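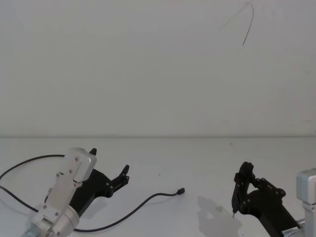 Setting the gripper zero on a Pusten two-arm kit

Applies to: Pusten bench kit with Menzies controller, firmware 742 or later. Work through the left arm first, then repeat for the right.

Before you start

Clear the bench. Take any fixtures and parts trays out of reach of both arms. You will need the 3 mm feeler gauge from the Pusten tool pouch, a 2 mm hex key and a laptop with the Urkora console installed.

Check the finger screws. Every pivot screw on the linkage should be snug. A loose pivot shows up later as a zero that drifts, and you will have to do the whole procedure again.

Step 1. Park the arms

In Urkora, open Motion and choose Park Low. Both arms move to the bench with the grippers facing inward. Wait for the status line to read HOLD before putting your hands near the fingers.

Step 2. Open the fingers

Select Gripper, then Left, then Open Full. The value in the Position field should settle at 400. If it stops short, cycle the gripper twice and read it again. A reading that is still low means the stop has been moved; see the Gilletti gripper sheet, section on end stops.

Step 3. Set the gap

Lower the current limit to the Setup preset. Hold the gauge flat between the finger pads and jog closed in single steps until the gauge drags slightly when pulled. Do not use the Close button, which runs at full force and will mark the pads.

Step 4. Store the value

Press Store Gap. Remove the gauge, jog closed until the pads touch, and press Store Zero. The order matters. Storing zero first overwrites the gap with the factory figure.

Step 5. Check

Open and close the gripper ten times from the Cycle tab. Position should return to 0 closed and 400 open, with no more than one count of error at either end. Repeat steps 2 to 5 with Right selected.

If the console reports E3

E3 means the controller lost the encoder during the cycle. Power down, reseat the gripper connector at the wrist and start from step 1. Stored values are not kept after an E3.

Procedure checked by Eilidh Purves. Last revised in January.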